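Ivness Wall-Mounted Drop-Leaf Table
Set-Up Guide, Section 4: Mounting the Bracket Rail and Leaf

Read this section through before drilling. Sections 1 to 3 cover unpacking, the parts list, and choosing a wall. Tools and wall anchors are not supplied.

4.1 Before you start

The rail must be fixed to solid masonry or to wood studs. Plasterboard alone will not carry the load, whatever type of anchor is used.

CAUTION: Check for cables and pipes behind the wall with a detector. Switch off the circuit for that part of the room before drilling.

The finished height of the leaf depends on the height of the rail. For seated use, set the top of the rail 538 mm above the floor if you have the Laur low bench, or 835 mm if you are using standing-height stools. For other seats, see the table in Section 2.

4.2 Fixing the rail

1. Mark the rail height on the wall at both ends. Draw a level line between the marks.
2. Hold the rail against the line with the hinge slots facing outward.
3. Mark the outer screw holes through the rail. On stud walls, both must fall on studs. If they do not, use the Pladard adapter plate (sold separately).
4. Take the rail away and drill pilot holes. Vacuum the dust from the holes before fitting anchors.
5. Screw the rail on loosely, check it again with the level, then tighten.
6. Mark, drill, and fit the remaining screws.

Note: Do not use an impact driver for the final turns. The screw heads are soft and will strip.

4.3 Fitting the support arms

1. Slide each arm into its slot in the rail until the clip engages.
2. Swing both arms out to the stop. They should move freely and stay level.
3. If one arm sits low, turn the adjusting screw under the clip clockwise, a quarter turn at a time.

The space between the arms should be 112 mm less than the length of the leaf. If it is not, one of the clips is in the wrong slot.

4.4 Hanging the leaf

Two people are needed for this step.

1. Lay the leaf face down on a blanket and screw the hinges to it finger-tight.
2. Lift the leaf and hook the hinges over the rail.
3. Swing the arms out and lower the leaf onto them.
4. Tighten the hinge screws, working from the center toward the ends.

4.5 Surface care

Wipe smooth, matte surfaces with a damp cloth and dry them the same day. Scouring pads leave shiny patches that cannot be removed – use a soft brush for dried-on food.
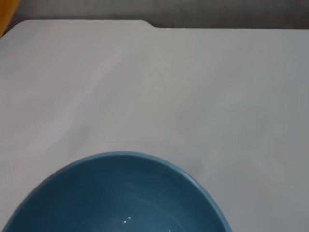
Fig. 4-3. Pale matte surface, no printed markings.

Leave the surface clear for 4 hours after applying the Flollside sealing wipe. Do not place hot pans directly on the leaf, with or without sealing.

4.6 Final check

Press down firmly at each front corner. Slight flex is normal. If the rail moves against the wall, fold the leaf down, remove it, and repeat 4.2 from step 5.

Section revised 22 June 2018, B. Shahbazi. Continue to Section 5, Folding and Locking.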